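Textile Care and Storage, Unit 8
Knit Structures: Ribbing, Recovery and Wear
Handout for the session of 4/9/19

1. Terms

A knit fabric is built from loops. A column of loops running along the length of the fabric is a wale; a row running across it is a course. In plain jersey all the loops face the same way, so the two faces look different and a cut edge curls. In rib, wales of knit stitches alternate with wales of purl stitches. The knit wales come forward, the purl wales sink back, and the fabric draws in across its width.

Ribs are named by their repeat. A 1x1 rib has one knit wale, then one purl wale. A 2x2 rib has two of each and shows deeper channels. Both lie flat at a cut edge.

2. Stretch and recovery

Stretch is the added width under load, given as a percentage of the relaxed width. A sample that measures 100 mm at rest and 145 mm under load has a stretch of 45 percent. Recovery is the share of that added width lost again once the load is removed. The two values are independent – a fabric can stretch well and recover badly.

Fiber matters as much as structure. Wool recovers well because the fiber is crimped. Cotton recovers poorly unless an elastic yarn is knitted in with it. The Todon samples in the reference box are all cotton; the Bezerra samples contain elastic yarn and should be tested separately.

3. Where rib is used

Rib is placed where a garment must open to pass over the body and then close again: neckbands, waistbands and sleeve ends. A cuff is usually knitted or cut narrower than the sleeve and stretched to fit during sewing. Gathered across its width, the ribbing packs into fine, parallel ridges.

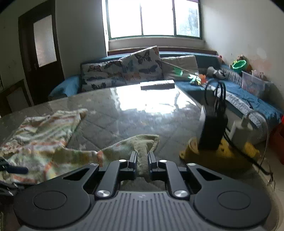

4. Common faults

Bagging: the cuff stays wide after wear. Check recovery first, then fiber content.

Laddering: a dropped loop runs down a wale. Secure the loop before washing.

Seam cracking: the thread breaks when the cuff is stretched. The stitch has less give than the fabric. Use an overlock or a narrow zigzag.

5. Storage

Fold knits and store them flat. Hanging puts the weight of the garment on the shoulders and lengthens the wales. Do not stretch cuffs over forms or cardboard tubes.

Reading for next session: Killivis course reader, page 203, and the Brinerent fiber chart.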